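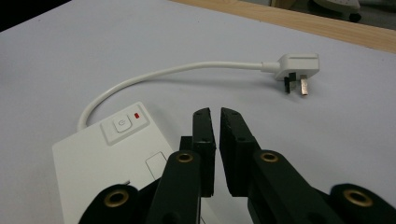 Figure 1. The power strip on the work table, with its power button and red indicator light.

3.1 Power at the work table

Our group needed one safe place to connect the chargers and the desk lamp. Before, we used the wall outlet behind the cabinet, and every time somebody had to move the cabinet. Horácio Figueiredo proposed a white strip with its own button, so we can cut the power without pulling the plug. The plug has three pins, of the UK type.

We made a limit of 2,000 watts for all devices together. This is our own rule and it is written on the door of the Drolby room. The cost was 37 from the group budget, which left 498 for the other parts of the Carvalho project.

Two points are still open: where to fix the cable so it does not cross the table, and who turns off the button on Friday.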